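The Eighteenth Rule

Boglárka Kun had written sixty rules for the household arms at Plarow, and she loved every one of them. She had them on the wall by the coffee machine, in the training binder, and on the back of her phone case in type so small that only she could read it.

"Ask me one," she told Spyros on his first morning.

"Four," he said.

"Never pull on anything you can't see both ends of! Oh, that's a good one. That one saved a curtain."

Spyros Gkikas had come over from Athanasiadis, where the rulebook was a single page and everybody ignored it. He had expected to be bored by lunch. Instead he found himself sitting on the floor of the practice room with the binder open on his knees, arguing happily about laundry.

The arm was called Riria. Its job that day was the red jersey heaped at the end of the gray cushion, over by the corner.

"So it just picks it up," Spyros said.

"It stops first. Fingers open, short of the cloth, and it looks. Rule eighteen." She was nearly bouncing. "Watch the screen, this is my favorite part."

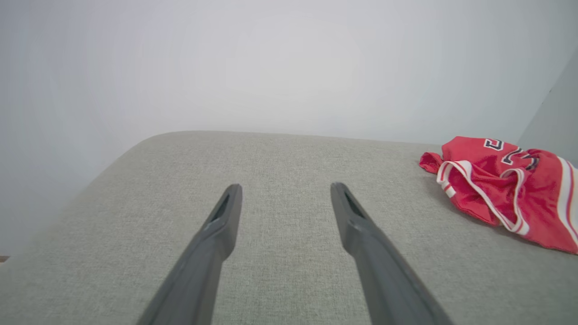
What Eighteen Says

The binder put it this way: Before touching anything a person has worn, wait, and find an edge you can hold without dragging the rest.

"The white trim," said Spyros.

"Maybe! Or that little corner sticking out. What would you take?"

He leaned in. He had watched machines grab things for years and had never once been asked what he would take. "The corner," he said. "But then the whole bundle swings."

"Write that down!"

"Is it a rule?"

"It could be. I've only got sixty." She was already hunting for a pen, patting every pocket of her Fumico overalls. "Your first day and you've got a rule. Do you know how long it took me to get my first one?"

He didn't, and she told him, all of it, while Riria waited above the cushion for somebody to say go.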